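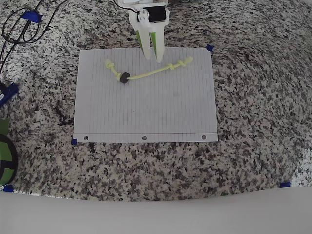
Knotted Cord Toy – Progress Report to the Jollau Fund

Submitted by Clastent, product development. Contact: Mamta Sisodia.

Summary

Work on the cord toy is on schedule except for the ring supply. The form of the toy is settled: a single thin cord with a knot at the end and one small dark ring threaded on it. The pale yellow cord has been kept in place of the Chuang white, which did not show up well against paper. The grant covers materials, bench work and the printing of the instruction card. No change to the budget is requested in this period.

The two items left open in the last report were the size of the end knot and the surface used for bench work. Both are closed. The end knot must be bulky enough that the ring cannot pass over it, and the bench surface is now the same for every session. The procedure is given in the next section.
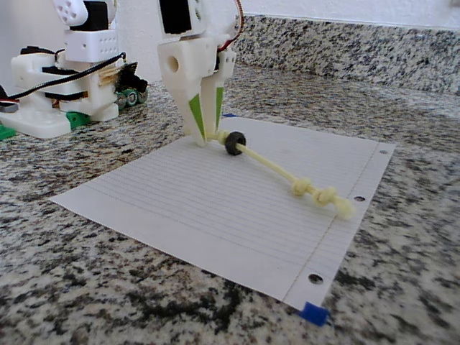 Cunville, 28/02/2018

1. Bench surface

All bench work is done on the stone counter. The counter is speckled gray, white and black, and a small dark ring is hard to find on it. A sheet of white lined notebook paper is therefore laid flat and held with small pieces of blue painter's tape. The tape is pressed down by hand and lifts from the stone without residue. Plain paper was tried and dropped. The ruled lines give a rough reference for the lie of the cord and cost nothing extra.

Sheets are replaced when they crease or pull at the tape. The direction of the ruling has no effect on the work and is not recorded.

2. Cord

The cord is cut longer than needed, knotted and trimmed last. Cutting to final length first gave uneven ends, because the knots take up different amounts of cord depending on who ties them. Chun-yin Kan has written a one-page tying guide, which is attached as Appendix A. A single overhand knot is acceptable if it is left full. Pulling it down hard makes it too small to stop the ring.

Where several knots are tied close together, they should touch. Gaps between knots let the ring lodge partway, and it is then awkward to free with the fingers.

3. Ring

The ring should slide on the cord under light pressure and stay put when the cord is laid down. Rings from the first supplier met this. Rings from the second were tight, and that lot was returned. The delay was over two weeks. The 284 rings now in stock are enough for the pilot batch but leave few spares.

4. Instruction card

The text is final. The drawing of the knot is being redone at a larger size, as the first version was not clear once folded. Printing has been quoted and is within the sum allowed.

5. Next period

– Tie and trim the pilot batch.
– Check each ring for free movement before the second knot is closed.
– Obtain a further quote for rings.
– Send finished samples to the fund office, with the revised card.

The final report is due in September. Receipts for cord, rings, paper and tape are in Appendix B.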